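Solberg Clothing Reuse Project
Interim progress report to the Altum Fund
Reporting period ending January

1. Summary

The grant supports the sorting, folding and reissue of donated clothing through the Finville store. During the period 557 garments were received, of which 473 were passed as fit for reissue. The remainder were set aside for textile recycling under the existing arrangement with Wijesinghe.

2. Folding and presentation

Polo shirts have proved the slowest item to prepare. The knitted fabric creases readily, and the collar must be laid flat before either side is turned in. The written guidance now asks that each shirt be spread on a clear white surface, with the body smoothed out from the collar towards the hem.

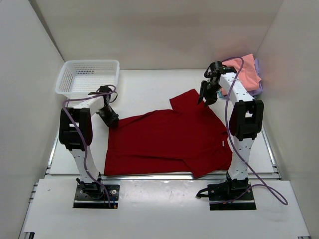 Guidance for T-shirts and plain tops is unchanged. A separate sheet for polo shirts was issued in the second half of the period, and it has reduced the number of items returned for refolding – most of these had been stacked with the collar turned under. The sheet also covers garments that come out of the sack crumpled, which should be opened from one corner and never shaken out over finished work.
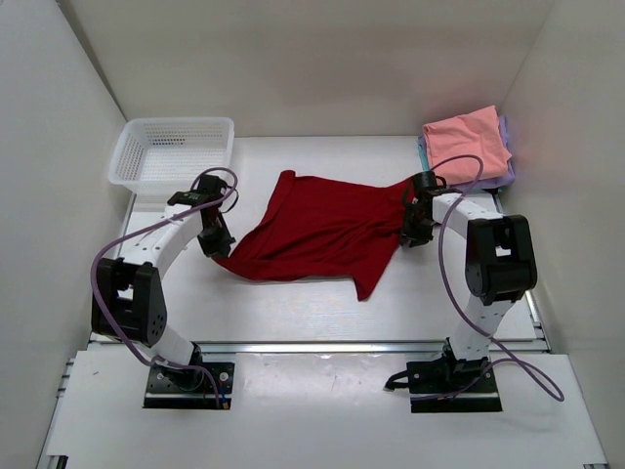

Wijesinghe asked whether creased knitwear might be sent on unfolded, given the time it takes, and suggested that a loose bundle would be acceptable for anything going to recycling. We have agreed to this for recycling only. Garments for reissue will continue to be folded individually.

3. Storage and layout

Folded items are kept in small stacks at the back of the work surface, and baskets are placed to the rear so that the middle stays clear. Twisted pieces are drawn out between both ends before folding begins. The arrangement has worked well for small batches, although larger deliveries still have to be held in sacks until space is available.

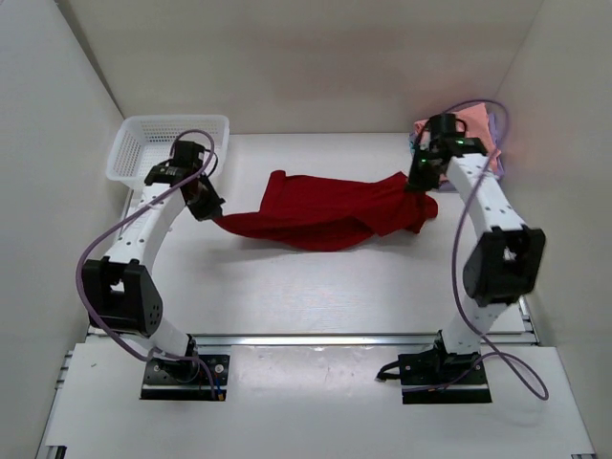 4. Expenditure

Spending is within budget. An underspend of £200 on packaging is reported, and we request permission to carry it forward towards additional baskets.

5. Next period

The project will extend the guidance to 3 further garment types: cardigans, hooded tops and children's trousers. Opening on a Saturday will also be trialled at Finville, subject to the agreement of the landlord. A revised stock sheet will accompany the next report.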